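Kurnwood Community Board > Home and Garden > Cut flowers: sugar, bleach or nothing?

rsarmiento
Joined: March
Posts: 80

Hello everyone. I have a question which my neighbours can not agree on, so I bring it to you. When I buy flowers at the Saturday-style market in Kurnwood, the seller gives a small sachet of powder. My mother always used a spoon of sugar and one aspirin. My neighbour says only bleach, a few drops. Who is right?

My tap water is quite hard, if it is important. The flowers are mostly carnations and sometimes tulips.

Rocío

Skanlow_Pete
Posts: 900

Sugar on its own is a bad idea. You feed the bacteria and the water goes cloudy by the second day. Use the sachet, it has both the food and the thing that kills the bugs. Done.

rsarmiento

Thank you Pete, but my mother's flowers stayed nice for more than a week, and there was never any sachet. So I am not fully convinced. Maybe the aspirin was doing the work?

I should explain my own habit, and you can tell me where the mistake is. I fill the vase to the neck, I cut the stems straight with kitchen scissors, and I change the water when I remember it. I do not always take off the low leaves, because I like the green colour inside the glass.

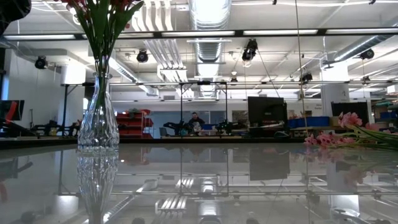

My other problem is the heating. The only good place for a vase in my flat is near the radiator, and in winter the petals get brown at the border very quickly. I tried moving the vase to the hallway at night -- it helped a little, but I forgot it there two times and then I did not enjoy the flowers at all.

r_lindgren
Posts: 500

Leaves under the water are your trouble, much more than sugar or aspirin. They rot. Strip everything below the water line, and throw away the kitchen scissors for this job. A sharp knife, cut on an angle, every 2 days.

I worked one season at Ibarra, the nursery on the highway, and we never put aspirin in anything. Clean bucket, fresh water, cold room.

Roscoe

Skanlow_Pete

Agree on the leaves. Disagree on the angle, it makes no difference once the stem is off the bottom of the vase. People repeat it because their gran said so.

r_lindgren

My gran had better tulips than you, Pete.

dot_m

Does anyone use the Prendska tablets? The hardware store has them near the till. I put half of one in with my roses and saw no change, but they were already old roses.

rsarmiento

I did not know this brand, I will look for it. For now I will do a test with two jars of carnations, one with the sachet and one with only clean water, both without low leaves. Sorry Mum, no aspirin this time. If the plain water wins I will write it here, and Pete must apologise to my mother.

Skanlow_Pete

Fine. Same size jars please, and keep them both off that radiator.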